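## 4. Deployment of desktop settings across shared machines

### 4.1 Setting and method of roll-out

The trial was carried out at the Urcombe site, where staff and students share a pool of desktop machines and may sign in at any of them. Before the trial, each department kept its own start-up scripts, and the look of the desktop depended largely on which machine a person happened to use. Settings for the background, the panel, the default browser and the screen lock were held in four separate places. Two of these could be changed by the user without the change being recorded.

For the trial, all such settings were moved into a single profile held on a central server and applied at sign-in by Lagman, the settings service described in Section 3. The profile has three layers. The base layer applies to every account, the second to a department, and the third to the individual. A value in a later layer replaces the same value in an earlier one unless the earlier layer has marked it as locked. The policy agreed with the departments locked only the screen lock delay, the update schedule and the sign-in notice. Everything else was left open, including the desktop background, which the first draft of the policy had locked and which drew most of the written objections (Arboleda and Ziółkowski, internal note).

The trial covered 559 accounts over 17 departments. During the period of study the service recorded 3,965 sign-ins. Accounts used only for unattended tasks were left out of the results, as they do not load a desktop and so never request the upper two layers.

### 4.2 Machines with attached equipment

Machines that control laboratory equipment were treated as a separate class. On these machines a change of theme or panel is of little concern, but a screen lock that takes effect during a task, or an update that restarts the session, may interrupt work that cannot easily be resumed. Departments were therefore permitted to place such machines in a group for which the locked values of the base layer were relaxed. The screen lock could be delayed until the end of the session, and updates were held until a member of staff released them.

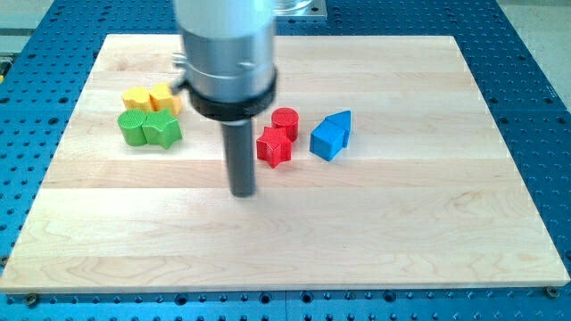 **Figure 4.** End-effector above a light maple board with small coloured plastic blocks, on a blue perforated work table.

Membership of the group was tied to the machine and not to the account. A user who moved from a laboratory machine to an ordinary desktop therefore received the usual lock delay on the second machine, with no action needed on either. An earlier design had tied the exemption to the account, and was withdrawn after Ambrosio pointed out that it would follow a person to any desk on the site, including those in open areas.

### 4.3 Conflicts between stored and applied values

The most common fault was a mismatch between the value stored on the server and the value in use on the desktop. In nearly all such cases the user had changed a setting through an application and not through the settings panel. The usual example was the background, which several browsers and picture viewers are able to set directly. The desktop then showed the new picture until the next sign-in, when Lagman restored the stored one. Users reported this as a loss of their settings, although the service was behaving as designed.

Two remedies were considered. The first was to prevent applications from writing to the desktop settings at all. This was simple to apply but broke a number of older programs, some of which closed without a message when the write was refused. The second was to watch for such changes and copy them into the individual layer wherever the value was not locked. The second remedy was adopted in March. A delay of 200 milliseconds was placed between the change and the copy, so that a program which wrote the same value several times in quick succession would produce a single entry in the log.

A smaller set of conflicts arose from panel colours. The theme supplied by Brindmont gives the panel and the window title bar their colours from separate keys, and a department that had set only one of them saw the two fail to match. The base layer now sets both keys together, and the editing tool warns when a later layer changes one alone. The warning may be dismissed – some departments wished the colours to differ.

### 4.4 Limits of the trial

The results come from one site with a wired network and a single desktop environment. Brøndum and Lacson are preparing a further trial at Udumura, where many users sign in over a slow link and the profile may arrive after the desktop has been drawn. Portable machines, which must apply a stored copy of the profile when the server cannot be reached, fall outside the present study and are discussed briefly in Section 6.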